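Foam insertion board

A foam insertion board, also called a peg-form board or shape board, is a flat slab of foam with recesses cut to receive matching solid pieces. It is used for exercises in alignment, in which a piece must be turned and placed so that its lower end enters the correct opening. Boards of this type are related to the wooden form boards long used in classrooms, but differ in that the receiving surface is soft and gives slightly under pressure.

Construction

The board is a single thick slab laid flat on a table. Recesses are cut from the upper face, either partway or to the full depth. Saturated colors are common, as the walls of a recess then read as a deeper shade of the surface color and the outline stays clear under strong light. The outer edges may be left square or beveled.
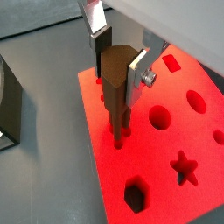

Brown pegged piece held over a red foam board.

Closed-cell foam is preferred for boards in regular use. Open-cell foam compresses more easily and tends to lose the edge of the cutout, which increases the play between piece and recess. In the Karpenko pattern the clearance is 2 mm on a new board, and a board is retired when the clearance reaches 3 mm.

Recess shapes

Recesses fall into two groups. Simple recesses are round, oval or rectangular and accept a piece in more than one orientation. Indexed recesses, such as stars and irregular polygons, restrict the piece to a small number of positions. A five-pointed star can be entered in five rotations; a round hole places no limit on rotation. Most boards mix the two groups and vary the size of the openings, so that small holes stand close to large ones.

Pieces

A plain piece has the same cross section along its whole length. A pegged piece has a wider body above and narrower legs below, and only the legs are meant to enter the foam. The body serves as a handle and may have a different outline from the openings beneath it. A pentagonal body with cylindrical legs is one such form. The legs are set close together and have rounded tips, which reduces tearing at the rim of the hole. 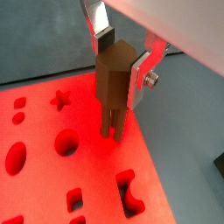 Use

The piece is gripped by opposite sides of the body, brought over the board with the legs pointing down, and turned until the legs line up with the openings. It is then lowered without twisting. A manual by Hajnalka Pálfi and Demyd Semeniuk recommends a set of 16 pieces for general practice and 31 for advanced work.

Care

Foam dust is brushed out of the recesses with a dry, soft brush. Solvents should not be used. Boards are stored flat with the pieces removed, as a piece left in place can widen its recess over time.

See also

Form board
Pegboard
Shape sorter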